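Gretorham Games Night – what's on and what's changed

Quick one this month as I'm typing this on my lunch break. Sorry for the lateness, the May issue nearly became the June issue.

First the room. We're still at the Canpolat building, second floor, but they've moved us from the corner room to the long one by the stairs. Same door code. Please use the back entrance after 7, the front one locks itself and I'm not coming down every five minutes to let people in. Parking on the Nernulska side only.

Dues. Going up, sorry. Rent went from 548 to a number I'd rather not print, so it's 19 a season for adults and 10 for under-16s. Cash or check, either is fine. If it's a problem talk to me quietly and we'll sort it.

Saturday is the rapid event. Five rounds, sign-in at 9:30, first round at 10 sharp. Last time we had over 40 on the list and half of them turned up at 9:58, so round one started late and everything after it ran late too. Come early. Byes have to be asked for before round two. Bring a pen that works. Clocks are provided but if you own one and like it, bring it.

Lunch – Viko across the street does sandwiches and a decent lentil soup, closes at 2. No hot food in the playing room please, the smell of someone's curry was a whole topic last time.

Library. Seven books are out since winter and I have a list. You know who you are. The endgame one with the green cover has a waiting list so that one first please.

Beginners' hour is moving to before the main session instead of after, becuase the kids were falling asleep. An hour of basics, then a friendly game or two. No need to sign up, just come. Parents welcome to stay.
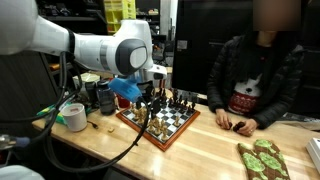 Renato Godoy writes that 60 minutes is too long for the little ones and wants it split in two, with a snack in the middle, and he'd also like touch-move dropped for anyone in their first season. I'm fine with the snack. Touch-move I want to hear from more of you on, so reply to this or grab me on Saturday.

Ladder results go up on the board by the stairs once I've found teh sheet. Next issue when I get to it.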